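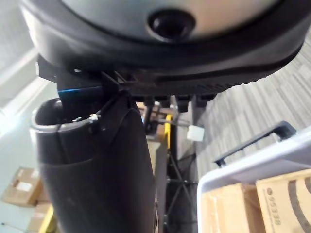
Teaching by remote control: am I paying someone to play a video game?

Corina Pop
Posted May 6, 2023
Category: Robots and automation > Teaching and programming

I run the packing side of a small shop in Tresisville and I've been handed a job I didn't ask for, which is to say yes or no to a robot. Two arms, black hands with five fingers, legs, the whole business. The task they picked for the trial is dull. Take a black moulded plastic part off a yellow table, turn to a grey plastic bin, put the part in the bin. The bin may have cardboard boxes in it already.

The teaching is done two ways. For the fiddly reach into the bin they like to take hold of an arm and push it through the motion. For everything else a person wears a headset and gloves and drives the robot from across the room, and the software (Umell, if anyone knows it) records what the cameras and joints were doing. Do that enough times, I'm told, and the robot does it alone. The quote says 76 demonstrations for this task.

I sat through a session and I have doubts. The operator was good at it. He'd also clearly had months of practice, and I don't have months or him. Every time he missed a grip he backed off and came in again, and when I asked whether the misses were kept or thrown out I got two different replies from two people on the same team.

The parts bother me too. They're shiny black, on a shiny yellow top, under overhead lights. They've got a domed end and a flat base and a knob sticking out to one side, so you can take one by the knob if it's facing you. If it's facing the back of the table, good luck. The operator just looks and decides. What does the robot learn from watching that, except that the knob is usually on the left?

And the hand spends a lot of time doing nothing much. Open, hovering at the edge of the table, while the person driving makes up his mind. Does that get learned as well?
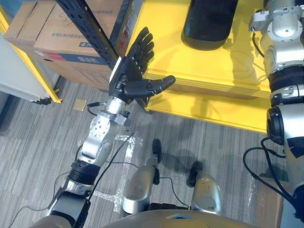

What I'd like to know

Is 76 a real number for a job like this or a sales number? Should I be asking for one operator or several? Does pushing the arm by hand give better teaching than the headset, or is it only easier to show a visitor? And how do I test the result without the vendor choosing the test?

I've read the brochures, so please don't send me a link to a brochure. I've used an ordinary pick-and-place arm before, the kind where you save points on a pendant, and I understood that one perfectly well.

Roman
Replied

I did this work as an operator until last July, so I'll take your points as they come, and I'll admit I'm only a bit less suspicious than you are.

The 76 first. It could be true. If the part always starts in the same patch of table, same way round, and the bin never moves, then 76 clean runs might get you something that works most of the time. Shift the bin by a hand's width and you'll find out what it learned. We had a job that sounded simpler than yours and we recorded 1,675 runs before anyone was willing to leave the thing alone with it. A fair share of those came in late, after it had failed at something and we had to go back and show it the something. Ask them what those 76 runs varied. If they can't hand you a list, the number means nothing.

On the misses, you want them kept, with a catch. A miss followed by a proper recovery is useful, it shows the robot how to get out of trouble. A miss followed by the operator fumbling and swearing is rubbish and should be binned. Somebody has to sit and sort one from the other, and that labour is never in the quote. Get it in the quote.

Yes, the hovering gets learned. I've watched a robot stop dead above a table for several seconds and then carry on, and it was me in there. I used to pause at that spot to check my grip. We re-recorded the lot with a rule that you plan before you start, move at an even pace, and if you need to think you end the run and begin again. Tedious for the driver. Worked a lot better.

Your knob problem is the one I'd push hardest on. A person will take whatever hold looks easiest, and if you let them they'll set the part down with the knob facing the hand every time. They don't mean to cheat. Left hand closes on the knob, lift, done, and you've got a folder of runs that all look alike.
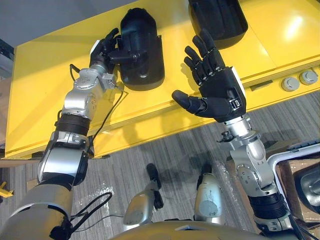 So don't let the operator lay out the table. Have a second person place the part, going by a shuffled list, with knob left, knob right, knob to the back, near the edge, far from the edge, and a second part on the table in the way. The driver doesn't get a say. I'd do the same with the bin: empty, part full, boxes on a tilt, plastic wrap over the boxes and plastic wrap gone. Clear wrap is miserable stuff for cameras. It throws glints, and it moves when a finger brushes it.

As for pushing the arm by hand versus the headset, I have a grudge against hand guiding for this sort of job. It's lovely to do. You can feel the arm touch things. But your own body is standing in the camera's view for the whole lesson, and when the robot runs on its own there's no you there. On a job where the robot goes by joint positions alone it's fine. If it's meant to look at what it's doing, be careful. With the headset the pictures are honest, but you feel nothing, so drivers squeeze too hard and the robot learns to squeeze too hard. Pick your poison. I'd go headset, and then check the grip on your softest part.

Several operators, or one? One to begin with, if he's steady. Mixed habits in a small set of runs will muddle it. Bring in others once you've got a lot more than 76. 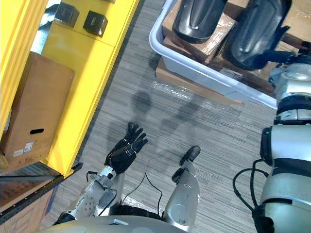
Test it yourself, on your own floor

Still Roman, I hit post too early. Your last question deserves its own bit.

Write the test before training starts and keep it in your drawer. Include placements that weren't on the shuffled list. Use parts from a fresh carton. Run it with the lights you really have, with the shop blind up and then down if you've got one. The vendor's people can watch but they don't touch anything, and that includes straightening the bin. You'd be amazed how often a bin gets straightened.

Decide ahead of time what counts as a pass. A part draped half over the rim, is that in the bin? I'd say no. They'll say it was close. And count every time someone reaches for the stop button, even when nothing went wrong in the end.

Also check what a retrain costs. Your carton supplier changes the box, or somebody moves the shelving, and you're back to recording. If that takes an outside operator on a day rate each time, put it in the sum.

Fastwood
Replied

Just use a normal arm with a suction cup and a fixture for the part. We do up to 6 different parts that way. No legs required.

Corina Pop
Replied

Fastwood, I did ask for that price and I'll have it next week. The suction cup is no good on the domed end, and the base is face down half the time, but a fixture might sort that out if I can get the parts to arrive in trays. They don't arrive in trays now.

Roman, thank you, that's more than I've had out of the vendor in three meetings. I've sent them your point about the list of what was varied. The reply was that the runs were "natural", and I've asked what that means. I've also asked who sorts the bad runs and at what rate.

I'm leaning no on the full purchase and maybe on a longer trial, provided I write the test. My remaining worry is the turn from the table to the bin. They recorded that with the bin on the carpet in their room, and mine sits on a trolley. Would you start the recordings over for that, or add to what's there?

Roman
Replied

Start over for the bin half and keep the table half if they saved it as a separate piece. Ask whether they did. A lot of people record the whole task in one go and can't split it cleanly afterwards.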